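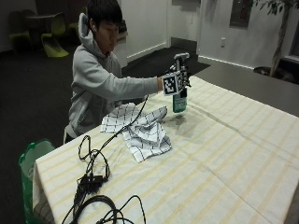 灯诱标本里的这种缘蝽怎么和近似种区分?

首页 | 昆虫 | 植物 | 真菌 | 鉴定求助 | 登录

阅读时间:2分钟

**Yeon**
九月在 Dinham 河岸灯诱,收到一批缘蝽科成虫,体长用目镜测微尺量过,14 毫米左右,体背黄褐色,前翅革片中央各有一枚小黑点,膜片透明,带浅褐色。触角四节,第四节末端色深。前胸背板侧角略突出,不成刺状。手头的检索表走到“后足胫节是否扩展”就卡住了:我看着是直的,但有几头基部稍粗。请问这一步该怎么判断?另外,只看革片黑点能不能定到属?

**Clamgate**
黑点不能单独用。同科好几个属都有,而且个体间深浅不一,干标本还会褪。
胫节那一步看的是背面外缘有没有叶状扩展,基部稍粗不算。把后足摆平,放大27倍,从正上方看,外缘为一条直线就走“不扩展”。斜着看容易误判。
接下来依次核对:
触角第一节与头长的比例;
喙末端到达中足基节还是后足基节;
后足股节腹面有无刺列,刺的大小是否一致;
雄虫生殖节后缘的形状。
最后一项最可靠,雌虫没有这个特征,只能靠前三项。生殖节若缩在腹内,先回软,再用细针拨出。浸泡液不要用100%酒精,组织会变硬变脆,70%即可。

**Plotilley**
应该就是常见的那种吧,我家豆架上夏天一堆,都长这样。拍张照片传识图软件就行了。

**Dinham河岸记录组**
补充一点。我们在同一河段整理过141头缘蝽,侧角形状变异很大,近5头就有一头介于“圆钝”和“略突”之间,所以凡是以侧角为第一步的检索表,建议两条路都走一遍,看后面哪条特征能对上。灯诱标本常缺触角末节,测比例时请挑完整个体,断过的不要参与计算。若虫不适用上述各项。

评论

豆田边:识图软件给我报过三个不同的属,只能当参考。

Yeon:后足摆平看了,外缘是直的。雄虫正在回软,明天再看生殖节。

夜灯:喙的长度要在腹面看,粘在三角纸上的标本得先取下来。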